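Updated Sep 13, 2021

Hi, I'm Ottar Rønning, and I rent out the upstairs bedroom in my house in Presuvdale. I get the same questions over and over (which is fine, I like mail!), so I've put my answers in one place. If yours isn't covered, write to me and I'll probably add it.

## Getting settled

### Do I have to take my shoes off?

Yes please! The whole upstairs is carpet, pale carpet at that, and the path coming up from the road is mud from fall until May. There's a bench by the front door with slippers in a few sizes. Socks are great too. Bare feet are fine if you're the hardy type. 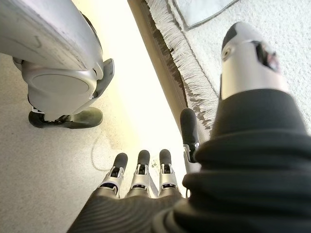
If you do spill something, come and get me right away, whatever the hour. Blot it with a plain white towel and please don't scrub — I had one guest go at a coffee spill with dish soap and a brush, and I spent the better part of an evening rinsing the foam back out. I've never charged anyone for a spill they told me about.

### Can I bring a second suitcase?

Sure. Anything you won't need during your stay can go in the hall closet downstairs. I'd rather you didn't roll wheels across the carpet, so carry it up if you can, or yell and I'll grab the other end.

### How do I get there from Fladport?

Take the 455 bus from the harbor and stay on for 25 minutes. It stops at the bottom of my hill. If you're driving in from Stockdale, ignore your phone when it tells you to turn at the quarry. That road has a gate on it now.

## The bed

### What kind of bedding do you use?

White sheet, thick white duvet, and then a runner across the foot end in a sort of grey-beige. I also put a dark grey throw with long tassels up by the pillows. I bought it at a market in Clarkville and I'm very fond of it, tangles and all. Move it wherever you like at night, just don't put it in the washer (the tassels come out as one big knot and I have to comb them apart with my fingers).

### Is the duvet too warm for summer?

For some people, yes. I sleep hot myself, so I get it! Fold it lengthwise down the middle of the bed and use half, or ask me for the thin cotton blanket.

### Can the light under the bed be turned off?

Of course. It's an LED strip, and it glows a greenish yellow onto the floor, so you can find your way to the bathroom without waking anybody. Some people love it and some can't sleep with it on. The switch is on the cord behind the headboard, on the window side. 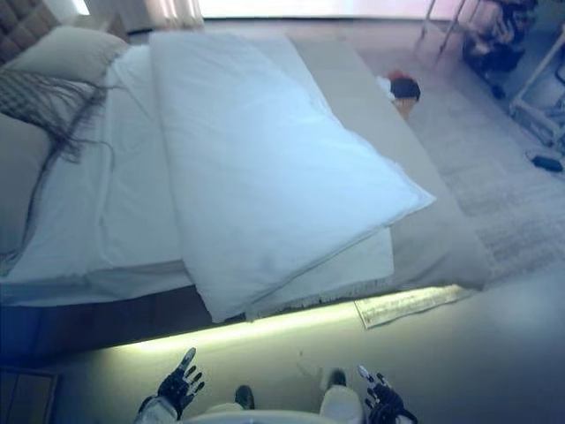
### Do I need to strip the bed when I leave?

Nope. Leave it however it is when you get up. I'd much rather you had a slow breakfast.

### Are there extra pillows?

Yes, in the hall closet, top shelf. There's a firm one and a very flat one. The door code for the house is not 919 anymore, by the way, so if you've stayed before, check your message from me for the new one.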